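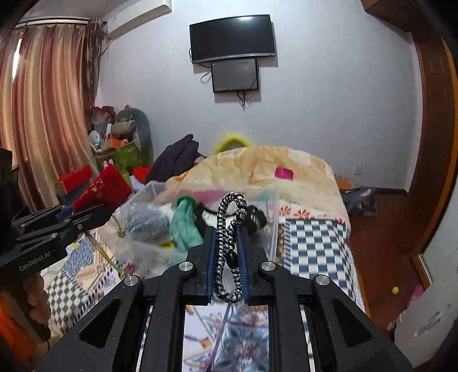 *Braided cord in black, white and silver, folded into a loop.*

I got to Myung-ja Ban's shop at ten in the morning, which she informed me was early, and left when she wanted her dinner. In between I drank a lot of barley tea and learned more than I ever expected to know about braid. The shop is called Karnuda (it was the name of the bakery before her, and she liked the sign) and she sells cord, thread, clasps and weights to people who braid. She also teaches in the back, two evenings a week, and that was what I'd come to ask about.

She didn't want to start there. She wanted to start with shoelaces.

"Everybody has touched braid before breakfast," she told me. "Your laces, the string in your sweatpants, the cord on the blinds. Then they come in here and say, oh, I've never seen this before! You have it on your feet."

I looked down. I did have it on my feet.

Ban learned from an aunt when she was nine, mostly because the aunt needed someone to wind bobbins and Ban was the kid who could sit still. She wound for a whole summer before she was allowed to cross a single strand. I asked if that made her mad. "Sure, I was nine! But my hands knew the thread already when I started. I could feel when one was going slack without looking." She still makes her students wind their own bobbins the first night, and she admits that she loses a few of them over it.

The ones who stay usually begin with an eight-strand round braid in two colors. She has opinions about the two colors. Beginners always pick ones they love together, like navy and dark green, and then they can't see what they're doing and have to undo half of it. She keeps a basket of ugly orange for exactly this, and by now it's kind of a shop tradition to own something ugly and orange. Mine is a key cord. It's lumpy near the top and then pretty decent for the last few inches, and I'm absurdly proud of it.

Most of what goes wrong, she says, is tension. People pull hard when they're nervous and go loose when they start chatting, and all of it shows up in the braid. "I can tell you where the phone rang," she said, running a student's piece through her fingers. She stopped at a fat spot. "Right there."

We got onto materials, and I'll spare you most of it, but she's a cotton person. Silk is beautiful and slippery and she thinks it scares people. Polyester she stocks for anything that's going outdoors. She buys a lot of it from a small mill called Tratov, in 400-yard cones, and the last time she did inventory she had 1,070 spools of one kind or another on the shelves. She did not sound sorry about this.

One of her regulars, Cyril Rudd, came in for clasps while I was there and got pulled into the conversation. He braids dog leashes. He'd tried selling them at the August street fair for $20 each and came home with most of them. "Too cheap," Ban said, before he'd even finished. "People think something's wrong with it." Rudd said he'd think about it. He has a terrier named Gasta who chews the stock, so the supply side isn't simple either.

I asked Ban whether she ever gets bored making the same crossings over and over. She thought about it for longer than I expected.

"I get bored with the counting. I don't get bored with the hands. When I'm upset I do a plain round one, no pattern, and I don't even keep it. I cut it off and start again."

Where do they all go, the ones she cuts off?

"My sister ties up her tomatoes."

New classes start after Labor Day. Bring reading glasses if you use them, and wear something without floppy sleeves.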